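4.2 Clearing a table that people have been using

I'll admit that I came into this part of the study expecting it to be the easy one. We had already done the shop-floor tasks at Catterall (bins, trays, brackets, all of it laid out by people who like straight lines), and a tabletop full of office stuff looked like a break. It wasn't. Of all the chores in this paper, tidying a meeting room table is the one where I'd say machines are furthest from being useful, and most of this section is me trying to work out why.

The task, as we gave it to every policy, was one sentence long: put the small things away and leave the table ready for the next group. We never said what counted as a small thing. People don't say that to each other either, and I wanted to see how far a policy trained on the Hurketano demonstrations could get with the same amount of help. We recorded 70 demonstrations by hand and then ran 36 trials. Each trial began with the gripper approaching one object, picked in advance, with everything else left wherever it had ended up. Figure 2 gives a fair idea of what the approach looks like from the wrist, and of how much company the target usually has.

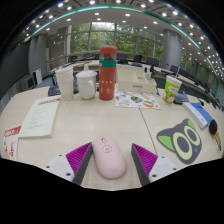 Darren Bickerstaff, Prultent
30 March 2019

Figure 2. Two-finger approach to a computer mouse, wrist view. Cups, a lidded mug and a desk organizer stand farther back on the table.

Let me start with the mouse, seeing that it's the object everybody asks me about. On paper it's a lovely thing to grasp: smooth, oval, a bit longer than it is wide. The trouble is lining up. In Figure 2 the left pad is nearly touching while there's still a strip of table showing on the right, and a person would fix that without noticing. Our policy closes anyway. Sometimes the moving finger shoves the mouse over until it's centered and the grasp comes good, and sometimes the mouse swivels and you get it by one corner. We counted 22 good lifts in the 36 trials, and I'd be lying if I said all of those were pretty.

Flat things were worse, and by a lot. A coaster or a sheet of stickers gives a pair of fingers almost nothing to grab, so our human demonstrators slid them to the edge of the table and pinched them there. The policy learned the slide and forgot the pinch — we swept up a lot of coasters that month. I tried the softer Teltent pads in February, hoping the extra friction would help. They helped with cups.

Then there's the part I find harder to put a number on, and I went back and forth on whether it belonged in a results section at all. Is a paper cup trash or is it somebody's drink? Does a booklet go back in a pile or stay open at a seat? Two of my demonstrators disagreed on exactly this and wouldn't budge, so the training data disagrees too, and the policy dithers over cups in a way that looks almost polite. We scored a trial as a success if the object ended up anywhere either demonstrator would have put it, which is generous.

So can a machine clear the table yet? It can pick up the mouse, more often than it can't, if you tell it which thing is the mouse and don't mind waiting. I wouldn't leave it alone with a full mug. Section 4.3 repeats the same trials with the lights dimmed, where the numbers for flat objects drop again and the ones for cups, for reasons I still can't explain, hold steady.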